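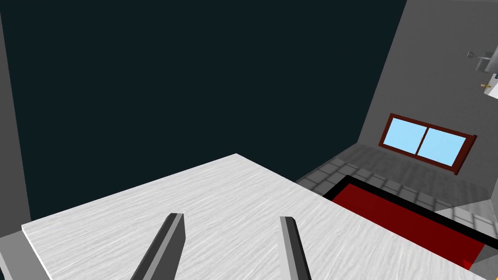

How do you get a tea stain off a white tabletop?

Mix baking soda with a little water until it's as thick as toothpaste, dab it on the stain, leave it for five minutes, and wipe it off with a soft damp cloth.

Kitchen Tips > Cleaning > White Surfaces

I've had white surfaces in my kitchen for 17 years now, through two kids, one turmeric phase and a husband who sets his mug down anywhere except on a coaster. I get more mail on this than on anything else I write (even more than on the pie crust, and people have feelings about the pie crust!), so I've pulled all my notes together on one page.

Tea and coffee rings

The paste up top takes care of most of them. Don't scrub. Press the cloth down, turn it a little, lift, and look. If there's still a shadow, do it again tomorrow. I used to go at mine with the green side of the sponge and I ended up with a dull patch by the window that I could see every single morning when the sun came in. It's still there. I keep a fruit bowl on it.

One thing: this is for laminate and painted tops that are sealed properly. If you've got marble, step away from the lemon juice and the vinegar, please, and use a cleaner made for stone. Acid eats into marble and leaves a mark you won't get out with a cloth.

Turmeric, curry, and anything orange

Get the oil off first with dish soap and warm water, then use the baking soda. If you go straight in with the paste you just push the grease around. My neighbor Naveed Siddiqui cooks far more than I do and he swears by sunlight for whatever's left behind. You clean the spot, pull the table over by the window and let it sit there for a day. I was doubtful, but I tried it with a cutting board that looked like a traffic cone, and by the weekend it was pale yellow, and the next weekend I couldn't find the stain at all.

Tomato sauce is easier. Wipe it up while you're still cooking and you'll never have to think about it.

Surfaces with a streak or a grain

A streaky finish is kinder to live with than plain white, I think, and it hides crumbs wonderfully (maybe too wonderfully, run your hand over it before you put down the good tablecloth). If yours has any texture you can feel, always wipe along the lines and then dry along the lines. Going across leaves gray fuzz from the cloth in the little grooves. For a groove that's already gray, use an old toothbrush, soft bristles, a drop of dish soap, and go gently.

Plain smooth white is the opposite. It wipes clean in one pass and shows every fingerprint in the house. I keep a dry microfiber cloth in the drawer for mine and buff after wiping, otherwise it smears. 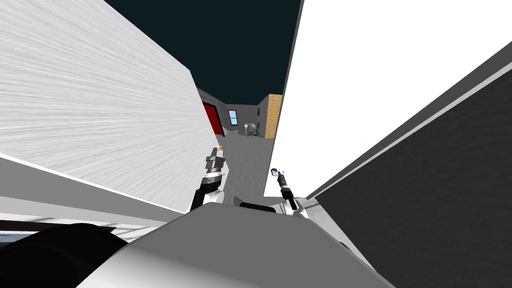 Streaked white on the left, a smoother white on the right.

My everyday spray

I've stopped buying the fancy stuff. Into an old spray bottle goes 200 ml of water (that's a bit under a cup), a small squirt of dish soap, and that's it. Shake it gently or you'll get a bottle of foam. Spray the cloth and leave the counter alone, so nothing runs down into the seams. Then go over everything with a second cloth that's only been dipped in plain water, and then dry. The plain water part matters a lot! Leftover soap film grabs dust, and it's usually what makes a white top look grubby an hour after you cleaned it.

I make a fresh bottle every week or so. Label it, too. I once watered a fern with it.

Edges and seams

The edges are where white goes yellow first, mostly from hands. Run your cloth along the edge every time you do the top and it won't build up. Where it already has, the baking soda paste works, but put it on with a cotton swab and keep it away from any place where the edging is lifting. If water gets in behind a loose edge, the board swells and there's no fixing that with anything in a kitchen cupboard. Glue the loose bit down first, tape it overnight, and clean it the next day.

Ink, marker and newspaper print

Rubbing alcohol on a cotton ball, and test it someplace hidden. Open a window and keep it well away from the stove. Araceli Iglesias wrote in to say that she gets ballpoint off her craft table with plain white hand soap and patience, so try that before the alcohol if your top is painted. Paint can come off along with the ink, and I learned that on my mother's hall table.

Things I don't use anymore

Magic-type sponges on anything glossy. They're a very fine sandpaper, and shiny tops go cloudy if you use them often. Powdered cleanser, same problem. Bleach I save for the sink, well rinsed, and never with any other cleaner anywhere near it.

Hot pans

Trivets. I have five, and they live out on the counter where I can reach one with a pan already in my hand. A scorch mark on white laminate is for keeps, I'm afraid. I've tried toothpaste, I've tried baking soda, I've tried a car polish that Debora Dal Bello gave me, and the brown patch beside my stove looks the same as it did in July.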